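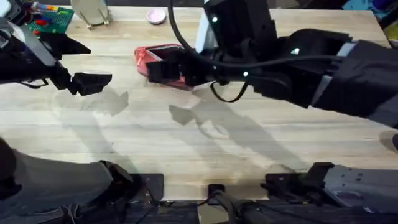
Both arms over the table, left gripper open.

Mango coating trial, entry for June, morning and afternoon

Started 8:20. Second check on the Helura cartons out of the Arnulton packhouse. Yaw Ofori did the firmness readings, I did the cutting and the Brix. Naa Akpalu came by after lunch and argued with both of us, notes on that below.

For anyone picking this up cold: Helura is the plant-based coating the sales people want us to run on the whole Rostness program. The claim on the sheet is 7 extra days of shelf life at retail. The sheet doesn't say at what temperature, or from what stage of ripeness, or what they count as the end of shelf life. I asked for the raw data in our first call and got a slide with two photos of a mango on it. I asked again and got the same slide with a bigger logo.

What we have is 14 cartons from a single Agyeman load, half coated on the Arnulton line and half run through the same line with the applicator off. Same field, same pick, same truck. That part I'm happy with. The applicator-off fruit still went over the brushes, so the handling should match, although Yaw points out the brushes were damp with coating from the run before. Should have run the controls first. Our mistake, and it's in the protocol now for next time.

Total fruit under test is 159 after we threw out the ones with sap burn or stem punctures. I'd rather have a smaller clean set than argue over every scar later.

Firmness

Coated fruit is reading firmer than control. I believe the direction. I don't believe the size of it yet. Yaw took his readings on opposite cheeks and the two cheeks of the same mango disagree by more than the treatments do in several cartons, which is normal for mango and exactly why I don't like a difference this small. He also did all the coated cartons first while the room was still cool and the controls after the door had been open a while. We're swapping the order next check and mixing the cartons so he doesn't know which is which. He says he can tell by the shine. He probably can. We'll wipe a patch on every fruit with a damp cloth before he gets it.

The penetrometer zero had drifted by the end. Small, but it drifted in the direction that makes the controls look soft. I corrected for it in the sheet and left the uncorrected column next to it so people can see what I did. Please don't delete that column again.
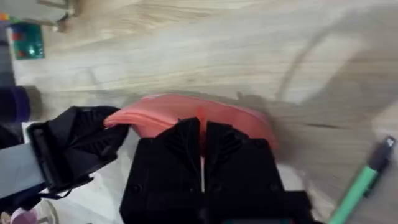
Color and Brix

Background color is hard to call on this variety. The blush covers half the fruit and the green under the coating looks greener than it is, because anything shiny does. I scored against the card under the bench lamp and then took a few over to the window and scored them again, and changed my mind on too many for comfort. Treat the color scores as weak.

Brix is more interesting, and less flattering to Helura. Coated fruit is behind control on sugar, which you'd expect if ripening is slowed. The question is whether it catches up. A mango that stays hard and pale and never gets sweet has a long shelf life too, and Rostness will get it back with a complaint attached. Nothing in the sales sheet mentions eating quality at all. Two of the coated fruit I cut had a faint off smell near the seed, a bit like old cider. Two is not a finding. I'm writing it down so that if it turns up at the next check I can't tell myself it's new.

If it is real, my guess is the coat went on too thick and the fruit can't breathe. The Arnulton line has worn nozzles on one side and the operator told me himself he turns the pressure up to make up for it. That would give a heavy coat on one lane and hardly any on the other. We didn't keep the lanes apart when we packed the cartons, so I can't check. Add it to the list.

Disease

Some anthracnose in both groups, mostly small spots at the shoulder. Stem-end rot in the controls only so far. Helura will want to make a lot of that and I'd ask everybody to hold off. Their coating isn't sold as a fungicide and there's no reason on the label why it should act like one. The rotten fruit all came out of two cartons that sat next to each other on the pallet, and I would look at how those cartons were stacked before giving credit to a coating.
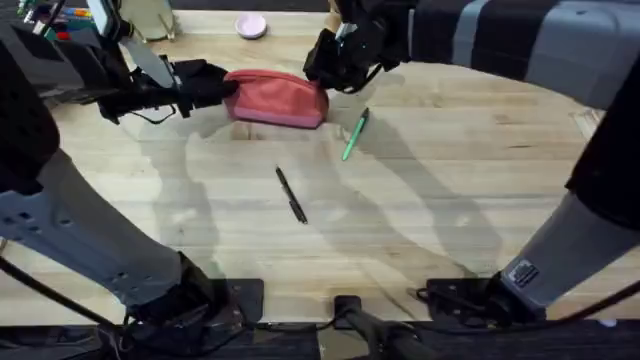
I've marked the two cartons with tape and left them in the set. Pulling them now would be picking the answer, and keeping them in without saying anything would be the same thing from the other side. Both versions of the rot table go in the report.

Weight loss is the one place where I have no quarrel. Coated fruit is losing less water and the gap is steady from carton to carton. Any wax would do that, though. It would be worth a side-by-side with the cheap wax Arnulton already has in drums, and I said so at the start, and it was left out to save room in the cold store. I'm asking again.

Talk with Naa

Her position is that the commercial side won't wait for three more checks. There's a sea shipment of 2,010 cartons being packed for Rostness and they want a yes or no on coating it. I said no to coating all of it. She said that a no with nothing behind it is as much a guess as a yes, which is fair. Where we ended up: coat one pallet, temperature loggers in top and bottom layers, an uncoated pallet loaded right beside it, and Rostness opens both on the same day with their own people doing the scoring. She'll write it up. I want to see the wording before it goes, last time "trial" had become "rollout" by the time it reached the buyer.

She also thinks I'm being hard on Helura. Maybe. If their rep sends the raw numbers I'll read every row of them.

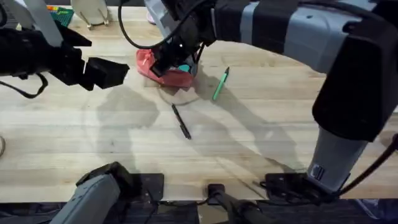 Right gripper lowered onto the red cloth.

To do before next check

Wax from Arnulton, one drum sample, ask the day shift.
Lane numbers on every carton from now on.
Re-zero penetrometer before each treatment and write the time down.
Smell check on all cut fruit, done by someone who hasn't read this page. Yaw has read it, so not Yaw.
Ask Agyeman for the pick times on the load. The field sheet has a morning time and an afternoon time in different handwriting, and it matters which one our cartons came from.

Closed up 5:40. Ripening room was two degrees warm when I left, told Yaw, he's resetting the controller.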